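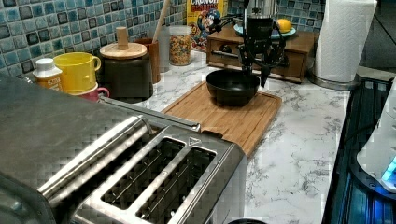

# El rincón del desayuno de Flomthorpe

¡Me encanta este trozo de encimera! Entre los cereales, el limón en su plato azul claro y la tabla lista para cortar, dan ganas de desayunar dos veces. La galería va por las 154 fotos y sigue creciendo.

## Azules contra la pared
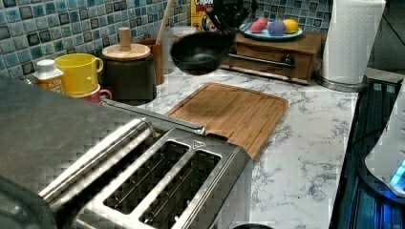

Para el mosaico estuve meses dudando entre cinco muestras de Urstead, y al final ganó la mezcla más marina – ¡qué acierto! Cambia muchísimo según la hora, sobre todo en junio. Contra tanto azul, la taza medidora amarilla apilada sobre la rosa alegra el fondo más que cualquier cuadro, y la encimera blanca veteada de gris le da aire a todo.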